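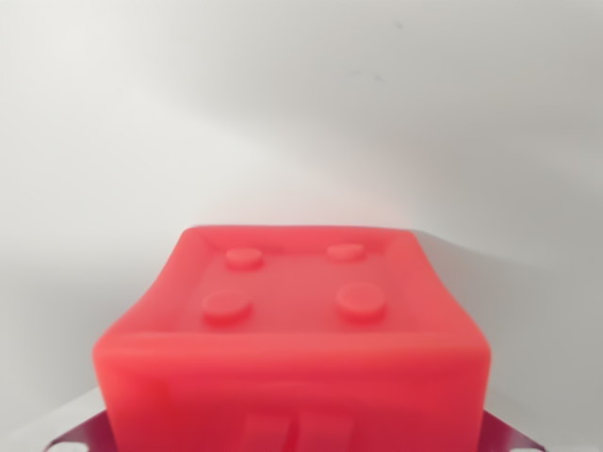 Fig. 3. Red block, stud side up.

3. Preparing the blocks

Before you start to build, please take all blocks out of the bag and keep the card with the part number. The Terine starter set has 14 soft blocks. If one is missing, write to Grekico and give the number 699, which is printed on the card.

3.1 Washing before first use

1. Fill a bowl with lukewarm water and a little dish soap.
2. Wash each block by hand with a soft cloth. Go also between the four studs and along the inside of the raised rim, where dust likes to stay.
3. Rinse with clean water.
4. Put the blocks with the studs down on a towel, so the water can run out of the recessed top.
5. Let them dry completely, best overnight.

Caution: Do not put the blocks in the dishwasher or on a heater. Do not boil them.

3.2 Finding the right side

Every block has one main side with four studs, two by two, inside a raised rim. We call this the stud side. For all the exercises in this guide the stud side must look up, unless the step says another thing.

1. Clear a flat place on the table and lay down a plain, light cloth or paper.
2. Put the red block close to you.
3. Put the gray block farther away, with free space between the two.
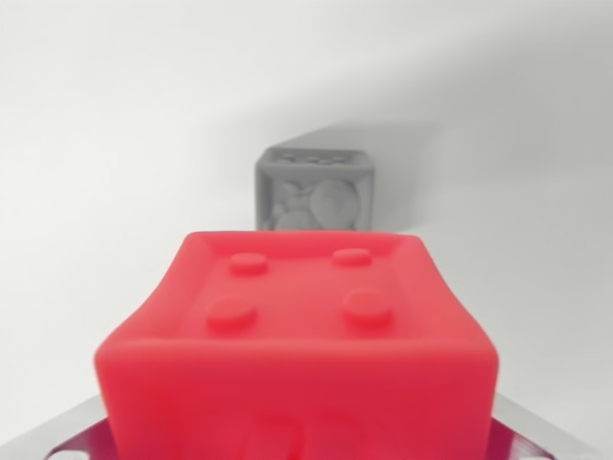

Fig. 4. Red block near, smaller gray block behind.

4. Ask the child to name the color of the near block first, then of the far one.
5. Change the places of the blocks and ask again.

Note: The gray block is smaller than the red one. Very young children will often take the red block first, and this is fine. Do not correct them, just repeat the question.

3.3 Storing

Keep the blocks dry and out of direct sun. Do not press heavy things on them for a long time, the rim can lose its shape. Blocks with cracks or bite marks should be taken out of the set. Single blocks can be ordered again from Van den Broek, order number 106.

Text: Mateja Softić. Checked by Annelies Mertens, 24th July.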